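Chore robotics (household and shop-floor)

From the Dredbridge open reference on work and machines. Last edited 6 February 2026.

Chore robotics is the loose name for machines meant to do small manual jobs in homes and workshops. Wiping, sorting, fetching, putting tools back, loading a rack. Covers arms bolted to a bench, arms on wheels, and a few two-armed types. Does not usually cover robot vacuums or dishwashers, which do one job and have their own articles.

Can they do it yet?

Short answer: some of it, some of the time, mostly where the room has been set up for them. Shop floors are ahead of kitchens. A part arrives in the same tray, same side up, and the arm picks it. A sock does not arrive in any tray.

Practice tasks

Most chores get broken down into much smaller tasks before a machine tries them. Pick up a stick. Move it to a mark. Push something with a tool that is longer than the hand. A lot of this is done in simulation first — cheaper, and nothing gets broken. Typical setup is one arm, one table, one or two objects and a target.

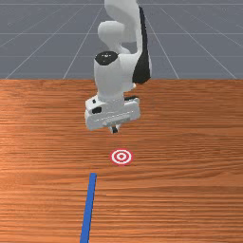 Long thin objects are a subject of their own. Brooms, mops, spatulas, pry bars, curtain rods. Held at one end, a small turn of the wrist becomes a big swing at the other, and the weight pulls on the grip. People correct for this without thinking. Machines need it learned or programed in, and a policy trained on a short handle may do badly with a long one.

The Brulstead bench list, used by several small labs, has 7 tasks of this sort. Each is run 200 times in simulation before anybody moves to a real table. Scores are given per task and not averaged, after complaints that one easy task was hiding the hard ones.

Grip and tool use

Two-finger grippers are still the common choice. Cheap, easy to fix, easy to model. They do well on flat-sided things and less well on cloth, wet plates and anything round and slippery. Some tools are made with a square block at the end so the fingers have two flat faces to close on.

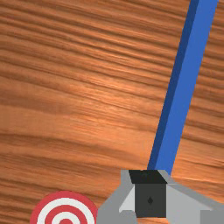 Dravier, a maker of workshop arms, sells a set of handles on the same idea, meant for brushes and scrapers. Users report the grip is fine and the reaching is the harder part. The arm has to know where the far end of the tool is, and the hand often blocks a camera mounted on the wrist.

Moving to real rooms

Simulated tables have even light and nothing sticky on them. Real ones dont. The Ferreira kitchen trial gave its arm over 1,000 practice runs in software, then 2 weeks in a working canteen kitchen. Wiping a clear counter went well. Wiping around things went poorly, and staff ended up clearing the counter first — so part of the chore was still theirs. Results came out in January.

Shop-floor trials look better on paper. Sweeping chips off a bench, moving bar stock from rack to saw, feeding a press. Same bench every day, and a person near by to reset it when it jams. How often that person is needed is not always published. Makes comparision between sites hard.

Cost

Varies a lot. The arm is often the smaller part of the bill. Fixtures, guarding and setup time make up the rest.

See also

Bench testing
Grippers, two-finger
Tool handles
Simulation to real transfer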